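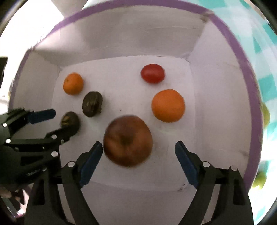 Wide lens vs. narrow lens on a hand-held gripper, and do blue pads matter?

Posted by Jerome Magbanua
Tags: grippers, wrist cameras, fruit, hand-held

Trying to pick a setup before the end of January and going in circles, so hoping someone has been through this.

We do fruit sorting on a table. Produce into a bin, out of the bin, small stuff and big stuff mixed. Two hand-held grippers, camera on each, person does the task, we train from the video later. Arms come after. Arms are not the issue right now (well they are but thats another post).

What I have to choose between:

Camera option A, the fisheye we already run. Sees nearly the whole table plus half the kitchen.
Camera option B, a narrower lens from Mundix. Cleaner picture in the middle, much less of everything else. No bending at the edges.

Pads option A, the blue rubber ones, flat inner face.
Pads option B, softer clear ones from Cliva. Came in a sample bag, no datasheet.

I did a quick test. 73 picks with blue pads, same with the clear ones, same person, same fruit. Blue dropped 2. Clear dropped 10. But the clear ones left fewer marks on soft stuff, and figs are half of what we care about. All the clear drops were cherry tomatoes, the small ones, they roll right out when you close.

Camera test was sloppier. Swapped the narrow one in for an afternoon. Inside the bin it was great. But as soon as the gripper goes low you lose the rim, and the other gripper is just gone unless it's right next to the fruit. With the fisheye the second gripper shows up coming in from the side and you can tell what it's after.

Our setup through the fisheye:
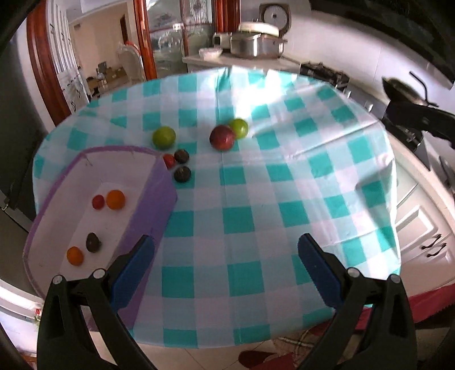
Left and right jaw, blue pads on. Purple-rimmed tray on the left, more produce on the cloth behind it.

So what I want to know:

Does the fisheye bending hurt training, or do I leave it alone? Our software guy wants to flatten everything first. I'd like not to.

Is the background a problem? Rice cooker, stove, a door, all of it in view. With the narrow lens most of that goes away.

And has anybody gotten soft pads to hold a cherry tomato without squeezing the life out of it.

Budget is small. Can't buy both cameras in pairs. Thanks

Sæther
Answered 7:40 am

Keep the fisheye. Quick reasons, on my way out.

You are using two grippers. The side view is the whole point. We ran narrow lenses for a month and every place where one hand holds and the other picks was garbage, the policy had no clue where the other hand was. Went wide, problem mostly gone. Didn't change anything else in that run except a loose screw on the left jaw, so take it how you like.

Flattening: don't, at least not first. You stretch the corners, lose resolution where you need it, and then you crop the ugly part and you're back to a narrow lens with extra steps. Train on the raw picture. Same lens on the arm later, same mount, same distance to the pad tips. That last bit matters way more than the lens choice. If the camera sits even a little higher on the arm version than on the hand-held one, the tips land in a different spot and you'll see it close early or late. Measure it. Write it on the mount with a marker, we did.

If your software guy needs flat pictures for working out positions, fine, let him flatten a copy. Keep raw for training.

Background: more of it is good if it changes. Bad if it's always the same. If every single recording is that one kitchen from that one side of the table then yes it'll lean on it. Walk around the table. Move the tray. Do some at night with the lights on. You've got strong light bouncing off the cloth too so vary that, close the curtain some days. Check your exposure while you're at it. Anything white next to a window blows out on ours and a pale bin is the worst for it.

Also lock exposure per session if the camera lets you. Auto kept pumping on us every time the gripper went down into the bin and came back out. Looked like someone playing with a dimmer.

Pads, no strong opinion. Ours are blue also.

prurthorpe_lab
Answered 11:15 am

Just pads from me, I don't do cameras.

Your clear ones are probably too thick at the tip. Small round thing between two fat soft pads = the pads touch above or below it first and it squirts out. We had the same with grapes. Things that helped, in the order I'd try them:

Grab lower. People aim for the middle of the tomato when they should be just under it, pad tips nearly brushing the floor of the bin. Costs nothing.

Trim the tip. Sharp knife, take a slant off the end of the clear pad so it can get under. Do one pair, keep one pair whole.

Thin strip of the soft stuff over the hard rubber, glued, instead of all soft. This is what we ended up with. Holds about like the rubber, marks about like the soft. Glue gives up after a while so keep spares.

Don't put one blue and one clear on the same gripper, I've seen it done. The fruit twists when you lift.

One thing on the color. Blue shows up well against most fruit and a white bin, so you can see where the contact is when you go back through video. Clear pads on a white floor I'd guess you can hardly find the edge. Not sure the training cares but whoever labels it will.

Also your test, same person every time? Get a second person. Half of our "pad difference" was that one guy closes hard.

kettle_and_servo
Answered 2:05 pm

why not just use suction

Comment from Jerome Magbanua

Thanks, very useful. Suction on figs, no. Tried it on another job, stem end leaks and the soft ones tear.

Sticking with the fisheye then. Mount height is already off between hand-held and the arm, checked after reading this, so that's tonight. Will trim one pair of the Cliva pads and run the same picks again with someone else holding the gripper. The low grab I tried over lunch and it does help with the small red ones, still bad with the orange ones for some reason, maybe the skin.

@Sæther do you lock exposure before or after you put the bin down? Ours is white inside so it makes a diffrence.

Comment from Sæther

After. Bin down, gripper over it, lock, then start. If you move the tray to the bright side of the table do it again.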